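The ferry from Votport was cancelled at 7, and the notice gave no replacement. Idalina Carvalho read it twice, then photographed the timetable beside it. The next scheduled sailing was the following morning. The hire car had to be returned to the depot in Weltach by noon, with a full tank.

"There's the road," said Duarte.

The road went inland through Carrilho. She measured it on the map with the edge of her ticket. It came out longer than the crossing by 44 kilometres, not counting the diversion at the quarry, which had been signed since August.

They loaded the car in the usual order. Heavy bags went against the rear seat, the cool box behind the driver, coats on top. Duarte checked the tyre pressures and wrote them on the back of the ferry receipt. The left rear was low. He added air and wrote the new figure under the old one.

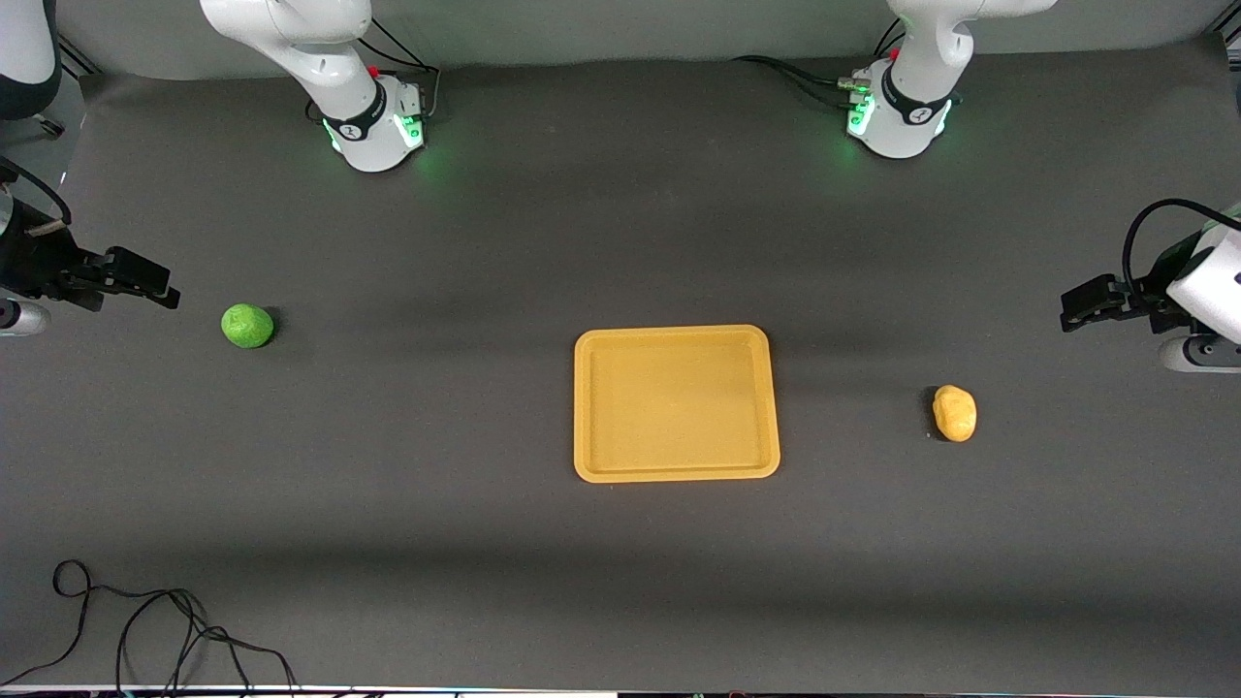
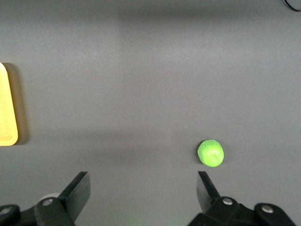 At Carrilho the pump accepted cards only, and the card reader was out of order. The attendant, a man with Farhad Ansari printed on his badge, took the notes from Idalina and counted them on the bonnet. He said the quarry road had reopened on Friday and the signs were wrong.

"Wrong in which direction?" said Duarte.

"All of them."

They drove on. The tank read three quarters. Duarte had not spoken to his sister in two years, and her house was the second turning after the quarry. Idalina had seen it on the map. She indicated well before the junction, and he folded the receipt and put it in his shirt pocket.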